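Stirura Building Support
Ticket 1369
Subject: Microwave in 216 shows 0 and will not start
Category: Kitchen equipment
Location: Grasamura, room 216
Priority: Low
Status: Closed

Original request, 9:10 a.m.

The replacement microwave in 216 does not heat. It has power. The display lights up and shows a 0. We put in a mug of water, shut the door, pressed the first button and then minus and plus, and it went back to 0 after a while with no heating. All the writing on the buttons is in Chinese and the booklet is missing. The old one had a dial so people are guessing. Can someone either fix this one or bring the old one back?

Support reply, 9:42 a.m.

Thanks. The old unit was scrapped and can't come back. Please check the following and write back with what you find:

Is it plugged straight into the wall, or into a power strip?
Does the light inside come on when the door is open?
Does the glass plate sit flat and turn freely by hand?
Does the door shut with a click?

Please don't run it empty while testing. Leave a mug of water in it.

Reply from 216, 10:25 a.m.

It was on a power strip along with the kettle. Moved it to the wall outlet. Still shows 0.
The light comes on with the door open.
The plate was sitting crooked on the ring. Took it out and put it back, turns fine now.
The door clicks if you push it. If you just let it swing it stays open a little and you don't notice.

Tried again with the door pushed shut and got the same thing. There is a big orange button at the bottom that we had been treating as a stop button.

Support reply, 10:50 a.m.

The orange one is both. It says pause/cancel on the left and quick start/start on the right, so look for the small pause mark and the triangle in a circle. Press on the triangle side. If you press on the pause side it cancels whatever you just set and you get the 0 again, so that could be the whole problem.

The rest of the panel from the top down:

Display. 0 means nothing is set.
Row under the display: 10 seconds, 1 minute, 5 minutes.
First beige button: microwave power on the left, smart defrost on the right.
Second beige button: microwave sterilization on the left, food menu on the right.
Third button: minus and plus.
Orange button: pause/cancel and quick start/start.

For the test, mug of water in, door pushed until it clicks, tap 1 minute, then the triangle.

Reply from 216, 11:15 a.m.

That worked the first time. It counted down and the water got hot. Second try it would not start. Opened the door and shut it again harder and then it went. So the door is part of it. Is the latch faulty?

Internal note, 2:30 p.m.

Went up to look at it. Wiped the two latch slots on the right side of the opening and the hooks on the door. There was dried food on the lower hook, which is odd for a new unit, but it came from Corero as an open-box return. Ran 3 starts after cleaning, all fine. Then 3 more with the door closed lightly, and one of those didn't start until the door was pushed. The latch is stiff but it holds.

Outlet is good. Moved the unit back a few inches on the table because the door was catching the edge of a tray. The kettle can stay on the power strip, the microwave goes on the wall outlet only.

Asked Yatsenko for an English booklet. They only have the Chinese one as a scan. The panel list from the 10:50 reply is now printed on a card and taped next to the outlet. Did not put stickers on the touch buttons, as the last set of stickers on the dishwasher stopped the keys from reading.

Support reply, 3:05 p.m.

No fault found with the electronics. Cause was the pause side of the orange button being pressed, plus the door not fully latched. Latch cleaned. If it gets worse, reopen this ticket and we will swap the unit under the Corero return, which has a $50 handling fee that we would pay from this side.

Reply from 216, 3:20 p.m.

Fine with us, please close. The card helps. Defrost still needs working out but that can wait.

Attachments
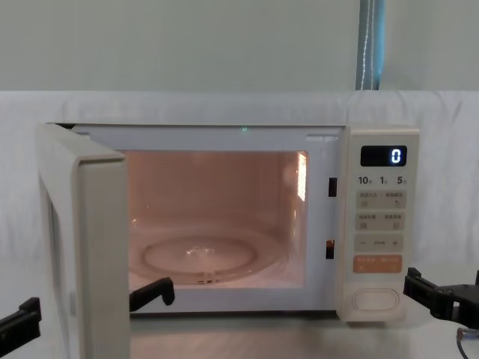
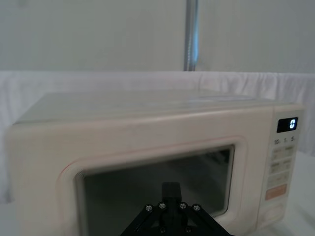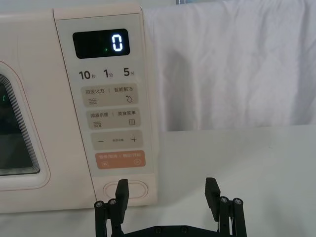
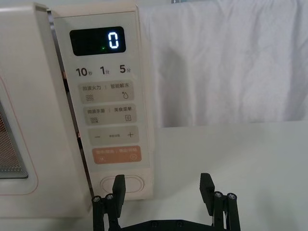

Ticket 1369, microwave in 216. First file: door open, light on. Other three: front of the unit, display at 0.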